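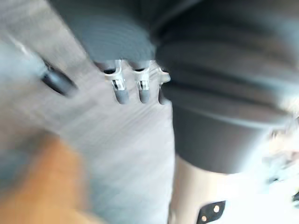
4. Start of shift

Section 4 of the Cemcombe floor guide, for Borklow laundry staff. Updated 27 January 2021. Replaces the November sheet, bin the old one.

4.1 Check the hand. Fingers pointing down, arm stopped. Look at all the tips. Torn or sticky tip = do not run, tag it, write it in the log.

4.2 Clear the worktop. Pens, clips, phones, anything small. Goes back in the drawer, not on the floor.

4.3 Log in at the panel. Your own code please. Borrowed codes messed up the hours for two people last month.

4.4 Load the basket. Loose items only, no knots, no wet stuff. Max 28 pieces. Bigger loads go to Rornbridge by van like before.

CAUTION: Hands out of the basket once the arms are moving. Press PAUSE first, wait for the tone, then reach. Yes even for one sock.

4.5 Press START and step back. Stay where you can see both arms and the stop button. Keep your feet clear of cables.

4.6 Watch the first few lifts. If a piece comes up in a wad, leave it, the arms get a second try. Still a wad after that, PAUSE and shake it out by hand. 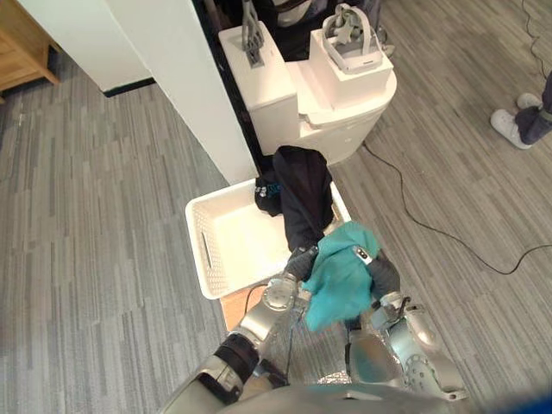 4.7 Error codes
118: dropped item. Pick up, press RESUME.
346: arm blocked. PAUSE, clear it, call the lead. Dont press RESUME yourself.
400: lost connection. Wait for the panel to come back, then log in again.

4.8 What changes for you
Sorting and stain checks stay with staff. Lifting out of the basket goes to the arms. Folding is shared for now, see the rota.
One person per station, always. No leaving it running over lunch.
Pay grade stays the same. Station training counts as paid time, put it on your sheet under Fajardo (thats the project name, not a site).

NOTE: Slow days are fine. There is no target per person during the trial. Stop as ofter as you need to and log why.

4.9 End of shift. PAUSE, log out, empty the basket, wipe the worktop. Shutdown is in section 5.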